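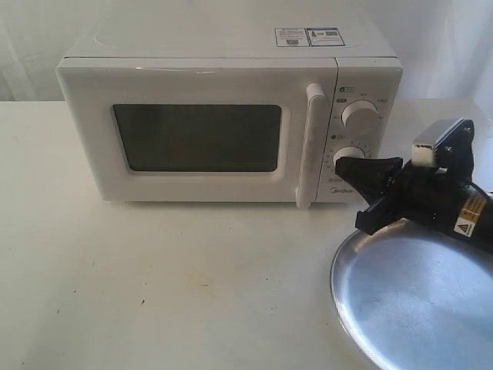
*A white countertop microwave oven, with a round silver tray on the table.*

# Lullthorpe moves to a 30-minute format for season three

The mystery drama Lullthorpe will return in October with shorter episodes and a changed release pattern, its producers at Ollton have confirmed. Each installment in the third season will run 30 minutes without credits. The first two seasons used a one-hour slot.

The change affects structure more than total length. Ollton has ordered more episodes than before, and they will be released in pairs. Each pair was written as a single script and then divided at a fixed point, so the first half closes on an open question and the second picks up from the same shot. Viewers who watch both halves together will get something close to the old format, with a title card in the middle.

Creator Ihor Levchenko said the decision was made before the writers' room opened. "We were already cutting every script into two blocks for scheduling," he said. "The break was on the page. Now it is in the edit as well."

Levchenko has written the opening pair and the closing pair. The episodes between them were assigned to the same writers who worked on season two, with one story editor checking continuity across the full run. According to Levchenko, the continuity document for the show passed 300 pages during this season's planning. It lists every prop that changes hands, every door that has been seen locked, and the time of day for each scene.

## Where the story resumes

*Spoilers for the season two finale follow.*

Season two ended with Munro, played by Evander Farquharson, alone in the harbor office with the second ledger. The finale established that the ledger was copied and that the copy left town before the fire. It did not say who made the copy. The last scene placed the original on the desk with its final section removed, although an earlier scene in the same episode showed it complete.

Some viewers read the missing section as an editing mistake. Levchenko said it was scripted, and that the removal happens off screen between those two scenes. The new season opens inside that gap. The first episode covers the same evening from the other side of the office door, and Munro does not appear until the closing minute.

The ledger plot is expected to run through the first half of the season. The second half returns to Miteck, the survey company that has been named in dialog since the pilot but has never been shown. Its offices are a standing set this year, and several episodes take place there almost entirely. Ollton has not announced who plays the head of the company. The role is listed in the cast notes by job title only.

One open item from the first season will also be addressed. The radio message heard in the pilot, which stops before the speaker gives a name, will be played in full. The original recording was made with the complete line, and the same audio is being used. Levchenko would not say which episode includes it.

## Cast and crew

Farquharson remains the lead, though his share of screen time is lower than in season two. He also directs one pair of episodes, his first directing credit on the series. Those episodes were shot as a block early in the schedule so that he could move to the edit while the rest of the cast continued.

"I had a light week on camera and a heavy one behind it," Farquharson said. "The scripts I was given have very little Munro in them. I assume that was on purpose."

The remaining regular cast returns, with one exception. The harbor master, whose status was unclear at the end of season two, is not listed among the regulars. Ollton describes the part as recurring and gives no episode numbers. The character could therefore appear in the present timeline, in the repeated evening of the premiere, or in both – the listing does not separate them.

There are small technical changes as well. The night exteriors, which drew complaints about visibility last year, were lit to a brighter standard and graded again after test viewings on ordinary home televisions. Dialog in the harbor scenes was recorded with closer microphones, and less of it was replaced afterward. The opening title sequence has been cut to match the shorter running time, but the music is unchanged.

## Release pattern

The premiere pair will be available at 9 p.m. on release night, with the second half following directly after the first. Later pairs use the same time. There will be no gap in the middle of the season, unlike last year, when the run was split and the second part arrived after a long break.

A recap of the earlier seasons will be posted ahead of the premiere. It was assembled from existing footage and contains nothing from the new episodes. Ollton advises viewers who skip it to watch at least the season two finale again, as the premiere repeats several of its lines from a different position and does not explain them.

No decision has been made on a fourth season. Levchenko said the final pair closes the ledger story and leaves the Miteck story at a point where it could stop or continue. An alternate last scene was written but not filmed. The standing sets remain in storage, and cast options run until the end of the season's broadcast.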